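Chamado 337 - Som a estalar na Plimov depois da atualização
Aberto por: Angharad Gwynne
Estado: em curso
Prioridade: normal

Olá a todos,

Volto a abrir isto porque o 217 foi fechado como resolvido e resolvido não está! Desde que passámos a edição de áudio para o Plustero, tudo o que exporto com mais de meia hora sai com estalidos. São secos, curtinhos, como quem parte um lápis ao lado do microfone. No início achei que era do cabo (é sempre do cabo, não é?), troquei-o, troquei também a entrada na mesa, e continuou igual.

O que já experimentei, pela ordem em que me fui enervando:

Reinstalar o controlador da placa Fusix. Instalou sem queixas, reiniciei duas vezes, estalidos na mesma.
Subir o buffer de 116 para o valor seguinte da lista. Melhorou a escuta em tempo real, mas o ficheiro exportado continua com o defeito.
Exportar para o disco local em vez da pasta partilhada. Nada.
Desligar o redutor de ruído. Aqui já notei diferença - os estalidos ficam mais espaçados, mas não desaparecem.

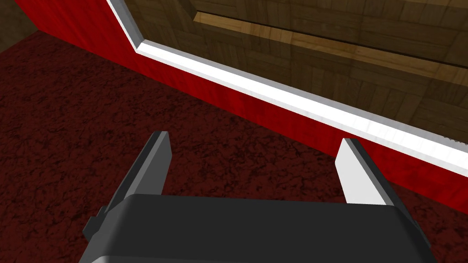
Anexo 1 - pinça aberta (render)

Actualização, Mar 5, 2021

Passei a manhã nisto com a Glenys Bowen ao telefone e acho que finalmente temos uma pista. Ela pediu-me para ver a taxa de amostragem do projeto e a da placa, e não é que estavam diferentes? O projeto estava a 48 e a placa a 44,1. Eu jurava que tinha posto tudo igual quando migrei, mas pelos vistos o modelo que herdámos da pasta Mathias traz a taxa antiga gravada lá dentro e volta a impô-la sempre que se cria uma sessão nova. Que raiva!

Acertei as duas a 48, exportei o episódio curto e saiu limpinho. Exportei o comprido e ouvi 2 estalidos, os dois perto do fim, na parte em que entra a música. Muito melhor do que antes, mas ainda não dá para publicar assim.

O Rónán Mac an tSaoi acha que a música pode ter sido importada com a taxa velha e que o Plustero a converte à pressa durante a exportação. Vou convertê-la à parte, voltar a pô-la na sessão e repetir o teste com o redutor desligado e depois ligado.

Haf, se leres isto: consegues corrigir o modelo na pasta Mathias? Eu só tenho permissão de leitura. E por favor não fechem o chamado antes de eu ouvir o episódio comprido do princípio ao fim - digo alguma coisa assim que acabar.

Angharad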